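Filtudine: Teaching an Arm to Weigh Things
Final project report, spring term
Cremilda Bezerra and Jocelyn Nguyen

Our question was simple to ask and a lot harder to answer: how many examples does a small policy need before it can put a block on a scale? We picked weighing because it has a clear finish line, and because both of us love tasks where you can tell from across the room whether it went right.
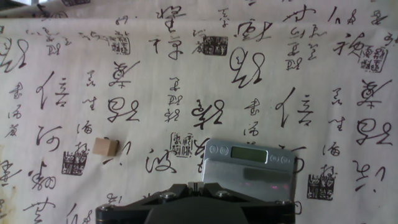 6 min read

What we collected

Each example starts with the block somewhere on the cloth and the kitchen scale nearby. One of us drives the arm by hand controller, picks up the block, moves over the platform and lets go. We saved the wrist view, the side view and the joint positions together. By the end of May we had 338 recordings, and after throwing out the ones with dropped frames or a fumbled grasp we still had plenty to train on!

The cloth was Jocelyn's idea. Our first batch, recorded on a plain tabletop, gave us a policy that fell apart as soon as anything busy was underneath. Cloth covered in black calligraphy is a much tougher background – lots of dark strokes and square stamps for the network to get confused by – and we wanted that difficulty in the data from the start. We also left the wrinkles in.

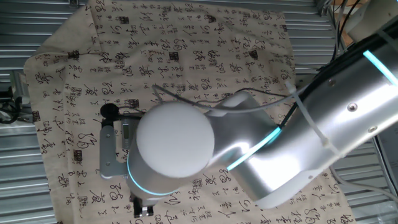

Driving gets easier fast. Cremilda's first Tuesday session was slow and jerky, and you can see it in the joint plots (Plollow, our replay tool, draws them for every run). A week later her paths were so smooth that we worried about the opposite problem: no recoveries for the model to learn from. So we added 148 runs where the driver misses on purpose, backs off and tries again. Those are included in the total.

Training

We trained for 2000 steps per run on the lab machine, first without the recovery runs and then with them. The second policy was clearly better at trying again after a miss. It still struggles when the block starts close to the scale, and we think that part of the cloth is thin in our data. Next term we'd like to record more starts there and try a second block size.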